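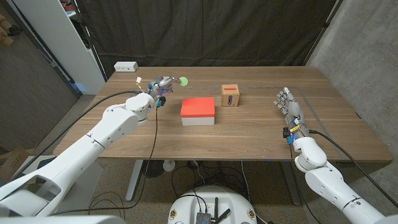 Riniven Coin Hoard Goes on Show

May 2, 2023

Great news for anyone who loves old money! The Riniven hoard, 281 Roman silver coins found in a plowed field, is now on view at the Flusden Museum. Most are denarii of the late Republic, and many are sharp enough to read the moneyer's name without a magnifying glass.

Curator Salim Mrema is thrilled with the variety. "We have chariots, ships, elephants – even a few dies I had never handled before," he said. The oldest pieces show Roma in her winged helmet, and two are still stuck together, just as they came out of the ground.
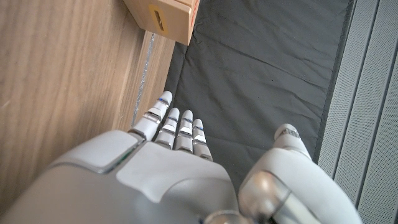

Talk and Catalog

Mohsin Memon will speak on Republican moneyers in the museum's upstairs hall, with time for questions afterward. His catalog of the hoard, with every coin shown on both sides, is due out in January.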